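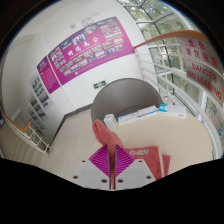 Lachsrosa Handtuch mit hellem Aufdruck, dahinter ein grauer Sessel.

Rubrik: Haushalt > Wäsche & Textilien

Handtücher wieder saugfähig bekommen

Frottee wird mit der Zeit hart und nimmt kaum noch Wasser auf. In den meisten Fällen ist der Stoff noch in Ordnung, er sitzt nur voll mit Waschmittelresten, Weichspüler und Kalk. Das lässt sich mit einfachen Mitteln beheben.

Erst prüfen

Ein paar Tropfen Wasser auf das trockene Handtuch geben. Ziehen sie sofort ein, ist alles gut. Bleiben sie als Perlen stehen, liegt ein Film auf den Fasern. Neue Handtücher zeigen das auch, weil sie ab Werk oft mit einer Ausrüstung behandelt sind. Vor dem ersten Gebrauch also zweimal waschen.

Grundreinigung

Die Maschine nur zu zwei Dritteln füllen. Kein Waschmittel, kein Weichspüler, dafür drei Esslöffel Zitronensäure, in einem halben Liter kaltem Wasser aufgelöst. Waschen bei 30 Grad, denn in heißem Wasser bildet Zitronensäure mit Kalk einen Belag, der schlecht wieder abgeht. Danach ein normaler Waschgang bei 60 Grad mit halber Menge Waschmittel und einem zusätzlichen Spülgang. Bei sehr alten Stücken das Ganze nach einer Woche wiederholen.

Essig geht auch, greift aber auf Dauer die Gummidichtungen an. Ich nehme ihn nicht mehr. Zitronensäure und Chlorreiniger niemals zusammen verwenden.

Farbige Handtücher

Rosa, Lachs und helles Orange verblassen schneller als dunkle Töne, vor allem durch Bleichmittel im Vollwaschmittel. Für solche Farben Colorwaschmittel nehmen, flüssig oder als Pulver. Pulver spült sich bei hartem Wasser manchmal schlecht aus, dann hilft der zweite Spülgang. Rote und bunte Handtücher die ersten drei Male getrennt waschen.

Bedruckte Handtücher (Sportverein, Hotel, Werbegeschenk) auf links drehen geht nun einmal nicht. Man kann sie aber mit dem Aufdruck nach innen falten und in ein Wäschenetz stecken. Über den Druck nicht bügeln.

Trocknen

Vor dem Aufhängen jedes Stück an zwei Ecken fassen und kräftig ausschlagen. Das stellt die Schlingen auf. An der Leine bei leichtem Wind werden Handtücher weicher als auf dem Ständer in der Wohnung. Die Heizung ist der schlechteste Platz, dort werden sie bretthart. Wer einen Trockner hat, kann sie halb trocken von der Leine nehmen und 13 Minuten nachtrocknen lassen, das reicht für Stücke bis 46 cm Breite.

Ein Leser, Florêncio Carrilho, legt zwei saubere Tennisbälle mit in die Trommel. Das funktioniert, ist aber laut.

Muffiger Geruch

Kommt fast immer davon, dass feuchte Handtücher im Wäschekorb liegen. Erst über eine Stuhllehne oder das Geländer hängen, dann in den Korb. Riecht die ganze Wäsche, liegt es eher an der Maschine: Einspülkasten herausnehmen und ausbürsten, Flusensieb leeren, leer bei 60 Grad oder mehr laufen lassen. Tür danach offen lassen.

Gezogene Fäden

Nicht ziehen. Die Schlinge mit einer scharfen Schere bündig abschneiden. Frottee läuft dadurch nicht auf. Löst sich die Kante, mit Zickzackstich nachnähen, Stichlänge klein.

Wohin mit alten Handtüchern

Geviertelt geben sie gute Putzlappen für Fahrrad und Werkstatt. Ganze Stücke nehmen viele Tierheime, vorher anrufen.

Text: Fernanda Figueiredo

Ähnliche Beiträge
Flusensieb reinigen ohne Überschwemmung
Kalk am Duschkopf lösen
Bettwäsche falten, die in den Schrank passt
Polstersessel absaugen und auffrischen
Kerzenwachs aus Baumwolle entfernen

© Haushaltsseiten Wenley | Kontakt | Impressum | Nach oben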